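Review: Stirkow hand-held gripper, second version
Posted 3/16/22 by Ghizlane Kamel

We bought two of the Stirkow hand-held grippers in January to collect demonstrations for a tidying policy. Before that we did everything by teleoperation, with one person driving the arm and another resetting the table. It was slow work and the driver was usually tired by lunch. The Stirkow lets you leave the arm out of it. You hold the gripper, do the job yourself, and the camera behind the fingers records what the robot would see.

I have now used it long enough to have an opinion. So has Odair Magalhães, who did more of the recording than I did and has bigger hands, so his comments on the grip are in here too.

What we recorded

The job was small objects on a table: pick up a cup, move it, put it down, go back for the next thing. We kept 3509 demonstrations after cleaning. The first 500 were mostly us learning how fast to move, and if I were starting again I would throw those out and not try to save them. A model trained with them in the set hesitated before every grasp, the same way we did in the first week.

Setup takes nine minutes once you know the order. The manual from Feddale, who sell it here, has the calibration steps before the mounting steps, and they need to be done the other way around. Ching-wen Yu wrote us a one-page version that we taped inside the lid of the case.

The view

The fisheye lens is the best part. You get both fingers and most of a room in the same shot, and that matters when you are working out where the gripper was from the video alone. Our old wrist camera lost track whenever we got close to a plain tabletop. This one nearly always has a ceiling light, a doorway or a chair to hold on to. 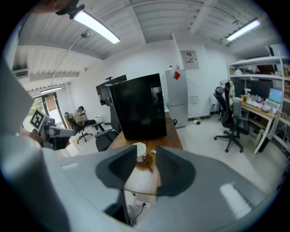

Both fingers stay in view, with the room showing between and past them.

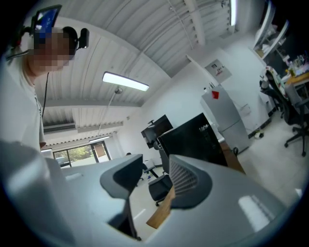
4 min read

The price of all that width is that the housing takes up a lot of the picture. We mask it out before training. The housing also picks up reflections from overhead lights, and we had to make the mask a bit larger than the one supplied. It's a one-line change but it took us a while to find the cause.

You will also record your colleagues. With a lens this wide, anybody in the room is likely to be in the data. We blur faces before anything is shared, and you should plan time for that step. Ours runs overnight.

The grip

Fine for me, tight for Odair. The trigger has a firm spring and he had a sore thumb after long sessions. Yanti Mangundap wrapped hers in cloth tape and liked it better. We settled on 13 demonstrations and then a swap, which kept the motions steadier as well.

The fingers have held up. The ribbed pads hold smooth things well and are not so good with very thin ones. Coins and paper clips were a nuisance. You end up dragging them to the edge of the table, and then the policy learns to drag them too. Decide early if you want that.

Software

The Flasarberg recorder that comes with it is plain and does the job. It drops a session if the card fills up, without any warning – we lost a full afternoon that way. Adel El-Sayed added a check to our start script. The export to training format is quick, but the file names are only timestamps, so keep your own log of who did what.

Compared with the Hajji

We had a Hajji on loan last year. It is lighter and the trigger is softer. The lens is much narrower, though, and we rejected a lot more recordings for lost tracking. For long sessions of simple pushing I would still pick the Hajji. For anything where you lift an object and carry it across a table, the Stirkow.

Would I buy it again? Yes, and I'd order spare finger pads at the same time, as shipping them separately cost more than the pads. If your lab has people with large hands, ask to try one first.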